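**Ticket 400 – Ring stacker: rings said to bind on the end pegs**

Product: Triretti three-peg stacker, white base
Reported by: Mungate (retail returns desk)
Handled by: Hiyori Kawaguchi
Status: open, waiting on Mungate
Priority: low

**What was reported**

Mungate says customers are bringing the stacker back with the complaint that rings "stick" on the outer pegs and that the blue one won't go over the middle peg at all. They put it down to the pegs being molded too fat and want the whole June delivery swapped. No measurements came with the report. No returned set came with it either, only a forwarded email with the word "defective" in capitals.

I'd like to see one bad toy before I agree that there are bad toys.

**First pass**

Took a set from our own shelf and put it on the marble-pattern table, in front of the kitchen backdrop. Wanted to try the two-on-one arrangement first, blue over green on the left peg with orange alone on the right, and leave the middle free.
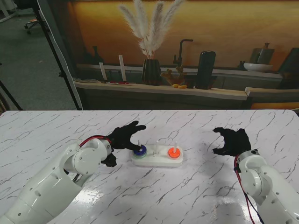 *Blue on green, left peg. Middle peg clear. Orange at the base on the right.*

The green ring went down without pushing. So did the blue one on top of it. I pulled both off and put them back several times, then turned the rings over and did it again in case one face had a burr. Couldn't find one by fingertip. Orange was the same story.

Mungate's email says the rings jam "when stacked." I can't get that to happen. Either their sets are different from ours or somebody is forcing the ring down at a slant – which will catch on any peg ever made.

**Second pass**

Next was the middle peg, the one they say is hopeless. One ring to a peg this time, with blue in the center. 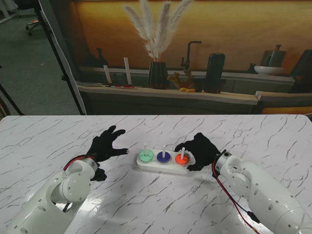 *Last changed: June, 5:40 p.m. (H. Kawaguchi)*

Green left, blue middle, red-orange right. Blue fits the middle peg. I swapped the rings through every position after that and got no binding anywhere.

One small thing I'll grant them: the base can slide on a slick tabletop if you come at a peg from the side, and a ring then lands crooked. A small child might well call that stuck. It's a different complaint from the one on the ticket, and new pegs wouldn't fix it.

**The Zurier theory**

Zurier (warehouse) suggested that heat in the delivery truck could have warped the rings. Maybe. I've heard the heat explanation for every plastic item we carry, and so far it has come with proof 2 times. If the rings had warped they should rock when laid on a flat surface. Mungate can check that in a minute, without sending anything.

**Asked of Mungate**

- Send 5 of the returned sets, with all the rings, in whatever state they came back.
- Lay each ring flat and tell us if it rocks.
- Confirm the name on the underside of the base. Uzor sells a very similar stacker, and I want to rule out mixed-up rings from the two.
- Tell us how many of the 85 sets have come back. "A lot" was the figure given.

**Not doing yet**

No swap and no credit. I've also left the listing alone, although Mungate wanted a warning added to it. I'm not putting a warning on a toy for a fault I can't find.

Our test set is on the shelf by the door with this ticket number on a sticky note. Please don't sell it.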